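Slide 4 – What we measured

Slides 1 to 3 set up the problem, so go straight to the method. Keep this one under three minutes.

The policy takes the wrist view and joint positions and outputs short chunks of motion. No force sensor. Training set is 4000 demonstrations collected at Rarnden, all on desktop computers, all teleoperated. After filtering out the ones where the operator let go and regripped more than twice, 2691 remain. Say the filter rule out loud, people asked at Flusstead.

Subtask here is the drive carrier. Fingers close on the lower edge, then pull. Most of the error budget sits in the closing step, before any pulling starts.

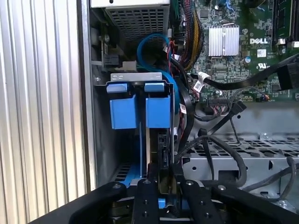
Contact labels come from motor current, thresholded per joint. Nasrin Parsa checked 200 of them by hand and moved the threshold down slightly for the left finger. Details are in the backup slides.

Slide 5 – Result

Two conditions: full set, and the Mohammadi split, where we drop every episode with a cable crossing the fingers. The split leaves 1111 episodes. On open cases the two policies score the same to within noise. On cases with cables near the bay, the full set wins clearly. Point at the right-hand bars.

Do not claim this is a data quantity effect. We have not run the size-matched control yet – planned for June on the Vedari cluster.

Failure modes: slipping off the carrier edge, and closing too early. The second is more common with the smaller set.

If asked about other case makers: untested. If asked about cycle time: slower than the operators, we did not tune for it.

Slide 6 – skip if short on time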